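Wikumard Sasarix - two-arm teaching station

The Sasarix station allows an operator to show a robot a manual task by remote control. The operator moves a pair of hand-held leader arms, and the two working arms repeat each movement on the table. No programming is required from the person giving the demonstration.

Typical uses

Carton work is a common first task, as folding and opening a box call for both arms together. Customers may use their own cartons and goods. 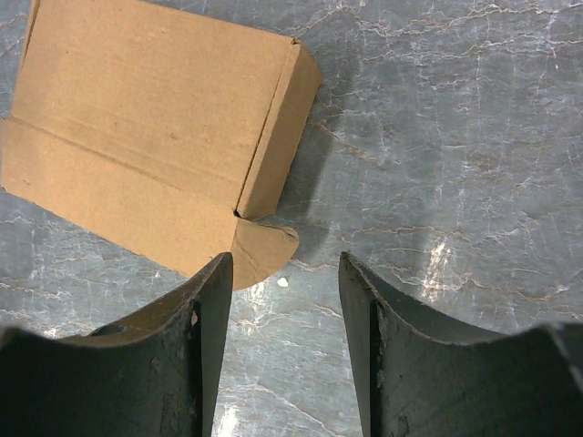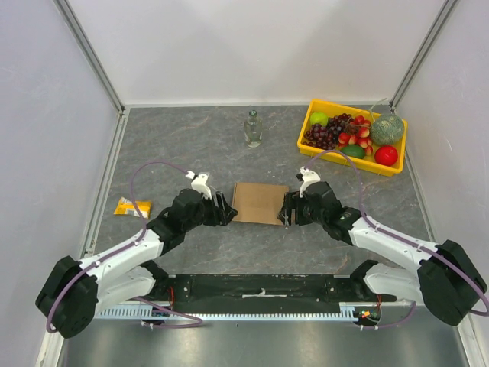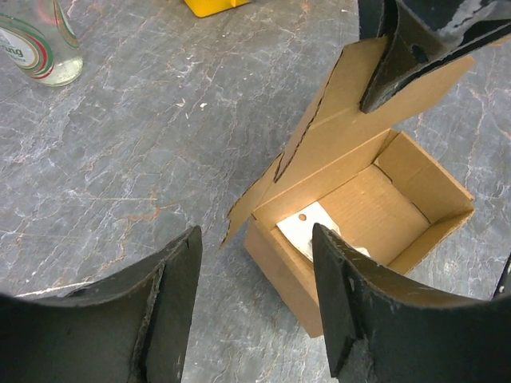 Carton handling at the Prirnitz demonstration room.

Supplied equipment

Two working arms on a common front rail
Two leader arms with hand grips
Wrist cameras and one fixed overview camera
Pop recording software, single-site licence
Spare finger set

Recording

Pop stores the camera views and joint positions of each demonstration under one title. Demonstrations may be replayed, trimmed or deleted before export. The standard storage unit holds 600 demonstrations - a larger unit is available to order.

Service

Finger pads are subject to wear and may be replaced by the user. On-site training for up to 9 operators can be arranged. Technical enquiries should be addressed to Yaroslav Karpenko, Wikumard, Prirnitz, quoting order code 395 (station) or 602 (spare finger set).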